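The Obeidat family has worked with handmade rugs for three generations, first as weavers, then as dealers, and today as the owners of Flultby Rug Restoration and Sales. The firm was founded by the grandfather of the present director, Najwa Obeidat, who repaired village rugs in a single rented room on Ocampo Street. The workshop remains on that street, although it now fills the whole of number 434.
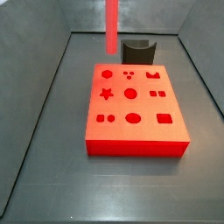

In its early years the firm accepted repair work only. Customers who had inherited a rug often asked for an opinion on its age and origin, and the family began to keep written records of every piece that passed through its hands. Those ledgers now hold 2211 entries, each with notes on knot type, dyes, condition and the work carried out. They are open to researchers by appointment.

## Our Work

Flultby offers hand washing, reweaving, fringe and edge repair, and written appraisals for insurance and estate purposes. Wool for reweaving is spun and dyed to match the original. The firm keeps 154 shades in stock and prepares others as a repair requires.
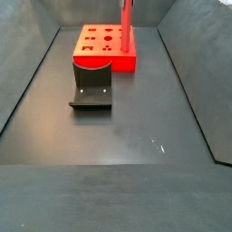
The sales gallery opened under the second generation and shows antique and semi-antique pieces from Anatolia, the Caucasus and western Iran. Every rug is examined by the workshop before it is offered for sale, and all earlier repairs are disclosed to the buyer in writing. In September the gallery presents its annual exhibition of flatweaves, drawn in part from the Pesix collection of kilims and saddlebags.

## Training

Apprentices join the workshop for a period of three years and spend the first of these on washing and edge work. The Fekow Fund, established by the family, meets the cost of tools and materials for each apprentice. 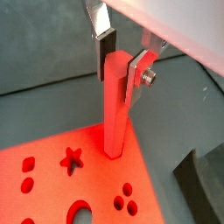

*Hexagonal peg held over a board with shaped holes.*

Visitors are welcome in the gallery from 10 a.m. to 5 p.m. Rugs for appraisal may be brought in without an appointment.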